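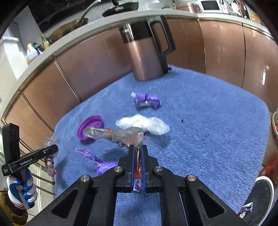 Kitchen pickup at work: hand-held grippers, crumpled wrappers and a fluffy blue rug.

FOR IMMEDIATE RELEASE
2020-04-04

Grellonex opens bookings for Aderik, a household demonstration service for small robot teams

Hello from Grellonex! I run the recording side of our little company and I also write the press releases, so you're getting this one straight from the person who spends the day picking up candy wrappers. We've opened bookings for Aderik, our new service for anyone trying to teach a robot to do ordinary chores around the house, and I'm very pleased to finally be able to talk about it outside our own four walls.

Aderik is simple to explain. You tell us which chore you'd like your robot to learn. We do that chore by hand, over and over, using hand-held grippers with cameras on them, and we send you the recordings sorted, trimmed and labelled. You get to skip the part where your whole engineering team takes turns on the kitchen floor (ask me how my knees are).

A standard Aderik pack costs $699 and holds 500 finished demonstrations of one chore. You can choose from seven chores at launch: picking up litter from the floor, clearing a table, sorting snacks into containers, putting pots and pans away, folding tea towels, loading a dish rack and packing a grocery bag. If yours isn't there, write to us anyway. We've said yes to some odd ones during the trial, and a few of them were more fun than the official list.

Why I keep going on about wrappers

If I had to pick a favourite from the seven, it would be litter pickup, and I know that sounds like the dullest one. A mug is a mug every time you grab it. A candy wrapper is a new shape every single time! It crinkles, it flattens, it springs open again, it shines in the light and confuses the camera, and if it's a clear one you can look straight through it at the rug. Soft, thin, shiny things have been the top request from nearly every team we've talked to, and they were the reason we started planning Aderik in the first place.

So we record with plenty of them. Chip bags, twist wrappers, clear film, lids, little plastic scraps, all of it scattered about in a kitchen that has its kettle and pots and bottles out. We don't tidy the background first. A home has stuff in it, and I'd much rather your robot met a cluttered counter in our recordings than for the first time in a customer's house.

We move the same items between surfaces as well. A wrapper on a deep pile rug sits down into the fibres and you have to come at it differently than you would on a cloth-covered table. Customers can ask for one surface or a mix, and the price is the same either way. My own advice is to take the mix unless you have a very particular job in mind.

What comes in the pack

Every pack includes the gripper camera video for each demonstration, a written label saying what was picked up and where it was meant to go, and a plain spreadsheet tying everything together. We leave in a share of the fumbles too, marked as fumbles. I argued hard for that one. A hand slips, the bag slides out of the jaws, you go back and try again, and a robot needs to know how the second try goes. If you really only want clean grabs you can filter them out in the spreadsheet with one column.

Sorting and labelling runs through Trakuteck, the software we built in-house and have been grumbling at and improving ever since. It lines up the recordings from both hands so that a two-handed chore plays back in step. You don't need Trakuteck to use your files (they open in the usual tools), but pack customers get a viewer licence at no extra cost, and I do think it's the nicest way to flip through a few hundred clips with a cup of tea.

Delivery is 30 days from the day we agree on your chore and your surfaces. We looked at promising something faster and decided against it. Every clip gets watched by a person before it goes out, and I'm fond of my colleagues and would like them to sleep. 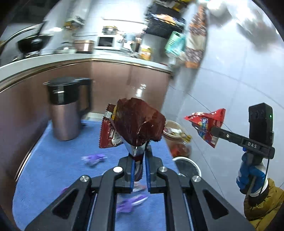

Do I need to own a hand-held gripper to order a pack?

All the recording is done by our own crew with grippers we supply, so you only need somewhere to store the files and a robot or a simulation to train.

The Björklund trial

Before opening the doors we ran Aderik with one outside customer, Björklund, a small outfit building a tidying robot for rental cottages. They came to us for snack packaging, and they were wonderfully blunt. Their first note back said our labels used three different words for the same kind of bag. They were right! We rewrote the whole word list and it's now the one every customer gets, so if you find the labels pleasantly boring, please thank Björklund.

They also asked for more clips in which something unrelated is sitting close to the item being picked up, like a lid under a wrapper or another packet standing right behind the one you want. We'd been leaving too much space between things without noticing. Crowded setups are now part of every litter and table order.

I should be fair about what Aderik doesn't do. We don't train your robot for you, and I can't promise how it will behave once it has seen our recordings. Grippers differ, arms differ, and a robot with a very wide hand may not get much out of clips made with narrow fingers. If I think we're a poor match for your hardware I'll tell you at the first call. We also don't record anything with liquids, open flames or sharp blades at the moment. We may look at pouring in September, once we've worked out how to do it over a rug without regretting it.

How to book

Bookings are open now to companies, university labs and hobby groups, and there's no minimum beyond a single pack. Send us a short note through the enquiry form on the Grellonex website telling us the chore, the surfaces and the kind of gripper your robot has. A photo of the gripper helps a lot. We'll set up a call, agree on the details and send a quote before you pay for anything. You can ask for a small set of sample clips beforehand, free of charge, and I'd encourage you to do that. Look at them with your own eyes and be as picky as you like.

Journalists and reviewers are welcome to ask for the same samples, or to come by and try a gripper themselves. Fair warning, it's harder than it looks with a twist wrapper, and you will want a second go.

About Grellonex

Grellonex records everyday household work for people who build and study robots. We make the Aderik demonstration service and the Trakuteck labelling software.

Media enquiries: please use the enquiry form on the Grellonex website and choose "Press" from the menu. Those messages come to me.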